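Sorting packets and small packages on the bed without snagging a plush blanket

Posted in Bedroom & Linens

Ingeborg Pichler

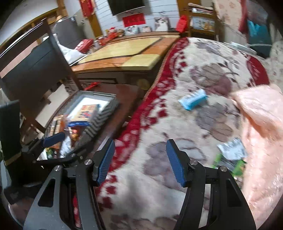 I do most of my sorting on the bed because it is the only big flat surface I have. I tip out whatever has piled up, go through it, and put what I'm keeping in a shallow open box. The box goes on the wood next to the bed and the rest stays on the blanket until I decide.

The blanket is a thick plush one, cream with big flowers and a dark red border. It was my aunt's and I would like it to last. Two things bother me. First, packets with crimped ends catch on the pile and pull up little tufts. Second, small things slide into the folds of the other blanket I keep there, a fluffy pale pink one, and I find them a day later when I make the bed.

Is there a better way to do this without buying a table? I don't have floor space for one. Also, what do I do about the tufts that are already pulled up?

Kieran Hulme

Put a sheet down first. Any old flat sheet will do. When you're done, pick it up by the corners and shake it out.

Tín Hà

A sheet works but it wrinkles, and then you lose small packets in the wrinkles the same way you lose them in the pink blanket. I use a cotton tablecloth folded in half. It is heavier and stays put. Mine is 61 inches wide before folding and covers enough of a double bed to work on.

Move the fluffy blanket off the bed completely before you start. Hang it over a chair or a door. If it's bunched up along one side you will keep pushing things into it with your elbow.

For the box, I would bring it up onto the bed while you sort and put it back on the wood when you finish. Reaching over the edge every time is how things end up on the floor. If the mattress is soft, put a tray or a large hardcover book under the box so it doesn't tip. A Handik tray is what I have, the plain one with the low rim, but a baking sheet is fine too.

Sort in two passes. First pass, pull out empty wrappers and put them straight in a bag. They hide whatever is under them. Second pass, everything else. Flat packets can stand on edge in the box, like cards in a file, with the heavier packages flat at one end.

On the tufts, don't pull them and don't cut them level with the pile right away. Brush the area with a soft clothes brush, in the direction the pile lies, and see what goes back down. If a loop or strand is still standing up after that, trim only that strand with small sharp scissors. Don't iron it. Most plush blankets are polyester and the fibers will flatten and go shiny.

Ingeborg Pichler

Thank you both. I have a tablecloth I never use, so I'll try that and bring the box up. The label on the blanket is too faded to read, so I will stay away from the iron.

Annunziata Bassi

I had the same trouble with tufts on a Rellwood throw. Washed it inside out on cold with no softener, hung it up, brushed it when dry. You can still find the spots if you look for them. Test the red part with a damp white cloth before you wash yours. Dark red next to cream can run, and an old blanket may not have been washed much.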